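Search the archives: Enter keywords Go

Re: [wheel-tech] Tubeless tape width on wide rims

Marisol Ñahui wrote:
> Rear tire on the Uren rim drops from 22 psi to almost nothing
> overnight. Front holds fine. Same tape, same sealant, same pump.
> Is it the valve or the tape?

Most likely the tape. Take the tire off one side and look at the tape edge near the spoke holes. If sealant has crept under it, you will see a darker line running toward the nearest hole.

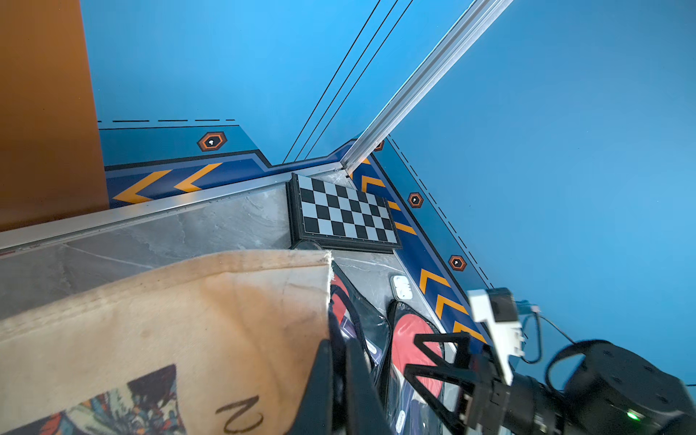 Canvas tote, lower left.

The Lulach tape is sold in one width, and on a wide rim it stops short of the bead seat. It should cover the full channel and run up to the sidewall on both sides. Steps I use:

1. Strip the old tape and clean the rim bed with alcohol.
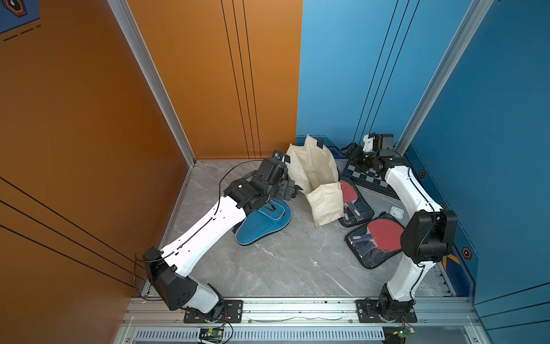 2. Start opposite the valve hole. Pull hard and overlap the ends by 70 mm.

3. Fit a tube, inflate to 21 psi and leave it for 3 hours to press the tape down.

Pierce the valve hole with a hot awl. A knife leaves a slit, and the slit grows.

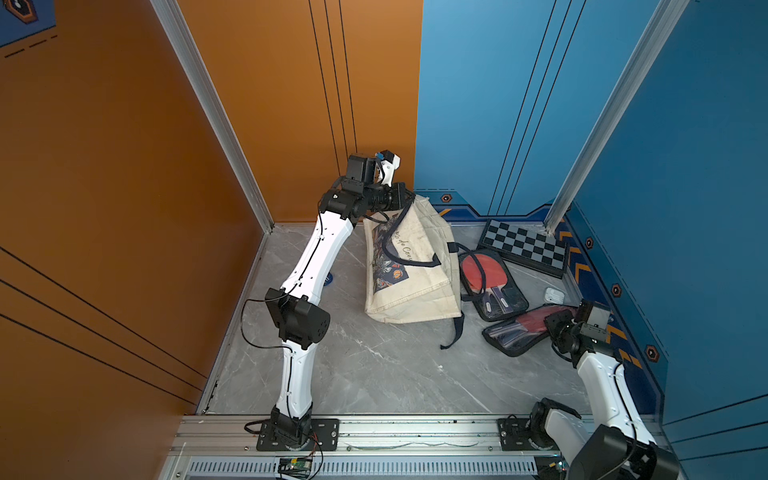 Tighten the valve nut by hand only. The Muñoz valves have a round rubber base that seals well on a flat bed but poorly on a V-shaped one. Check which you have before buying spares.

If it still leaks, put the wheel in a tub and watch the spoke holes.
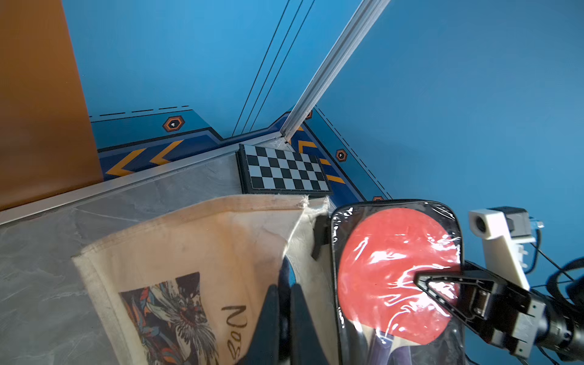
Bubbles at one spoke only tell you where the air gets out, so retape the whole rim. My Witomcombe set needed this twice.

Contact the list owner | Copyright list members | Back to top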